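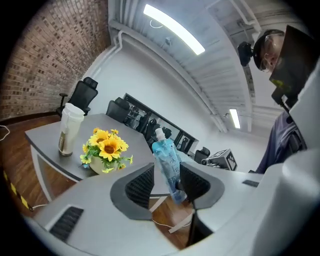

Soft water pouches at the office - how do you keep them fresh?
Posted by Selma Petek, 26th March

I've fallen for those soft plastic water pouches with a screw cap! They fold down to nothing in my bag and I fill one every morning before I sit down. My trouble is the creases near the bottom. After a week or so the water tastes a bit stale, and I can't get a brush through that tiny neck. Has anyone found a good way of cleaning them? Also, can I water a desk plant with the leftovers?

Ibsa Tufa
Oh, I love mine too! Half fill it with warm water, add a teaspoon of bicarbonate of soda, screw the cap on and squash it about for a minute - really work it into the creases. Leave it for an hour, then rinse until the water runs clear. For drying, push a chopstick into the neck so the sides can't stick together, and stand it upside down in a mug overnight. Wash the cap separately, as the thread gets grubby. I've had the same pouch since November and it still tastes of nothing at all, hooray.

Boris Georgiev
just buy a tumbler with a lid

Steinar Bech
Seconding the chopstick! I keep 6 pouches on the go for our walking group and that's how they all get dried. Don't use boiling water, mine went wrinkly and leaked at the seam. Leftovers are fine for plants, but do check yours is real first. I watered a silk fern at Mirnley for 9 weeks.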